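Courses > Home Upkeep > Unit 2 > Handout: Entryway and Shoes

Print this page | E-mail this page
Shares 20 | Comments 2

Unit 2 handout — Shoes by the door

Notes for the evening group, typed up fast from the board. Bring these next time, we will mark them up again.

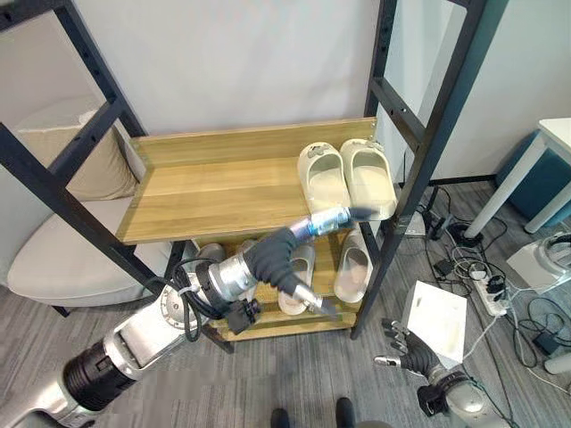
Main point from last session: decide who uses the rack before deciding what goes where. A rack for guests and a rack for the household are two different jobs. Most people try to do both on one and the pile ends up on the floor again by December.

Terms we are using
Rack = the whole thing, uprights and shelves.
Day shelf = whatever shelf you reach without bending much. Usually the top.
Rest shelf = lower one. Shoes that go out once or twice a week.
Lip = front edge or rail. Keeps heels from sliding off.
Back = board or wall behind. Toes go to this unless told otherwise.

Placing pairs
Indoor slippers on the day shelf. They get used most, also they are light, so no harm if one gets knocked.
Pair stays together, soles flat, left on the left. Sounds silly. Jörg Kramer's group swapped theirs on purpose as a test and people really did stop and fuss at the door.
Toes to the back, open heel to you. You pick up slides by the heel end, then drop and step in. Some of you prefer heels to the back so you can see the toe. Fine for lace-ups. For slides no.
Start from one end and fill toward the other. Don't center a single pair, you lose space both sides.
Straighten with fingertips at the heel. Push, don't lift. If it takes two hands the shelf is too full.
Outdoor shoes low. Grit falls down, not up.

Heels hanging over the lip — bring them back in. Angeliki asked how far. Heel edge level with the lip is ok, past it is not.

Slanted uprights
Came up in questions. On a rack where the uprights lean, usable width is not the same at every height. Measure each shelf on its own, at the shelf, between the metal. Don't measure the feet and assume.
Class example, the Alari rack: 90 cm clear on one shelf, 100 on the other. Kekeli Tsikata had put the longer row on the wrong one and was pushing shoes against the upright all week. Rub marks on the uppers are the sign to look for.

Carpet
Racks on carpet settle. Check after a week or two with a level, or just put a pencil on the shelf and see if it rolls.
Shake or brush soles outside first. Not over the rack.
Vacuum under the bottom shelf as well as in front. If the hose head won't fit, slide the rack out, don't tip it. Shoes off first, obviously.

Wood shelves
Dry cloth weekly. Damp cloth for marks, wrung out hard, go with the grain.
No wet shoes straight on wood. Tray or old towel until dry, then shelf.
Wax or oil — only if you know what finish it has. Ask Afia Sulemana, she has the Julby care sheets in the blue folder. The Addo sheet is missing, whoever has it please return.

Metal parts
Wipe the joints where shelf meets upright, dust collects there. Check screws by hand twice a year. Snug, don't crank on them.

Slippers, molded kind
Warm water, little dish soap, soft brush. Rinse well. Air dry away from the heater, they can warp. Pale ones show scuffs at the heel first, do that part before you do the rest. Patches and trim: go around, not over, and dont pick at the edges.

Odd shoes
One shoe and no partner: leave it at the far end of the rest shelf for a week. Still single, look under the bench, then the car. After that decide.

Task for next time
Do your own rack at home. Empty it completly, wipe, measure each shelf, put back only what is worn this month. Write down what got left out and where it went instead. Half a page is plenty. Drawing ok.
If you don't have a rack use a shelf or the closet floor, same rules.
Hand in to Adwoa Agbenyega at the front desk before the 7 pm start.

Reading: Skultlow booklet, the section on entryways. Skip the part on boots, we do boots in Unit 3 with the drip trays.

Print this page | E-mail this page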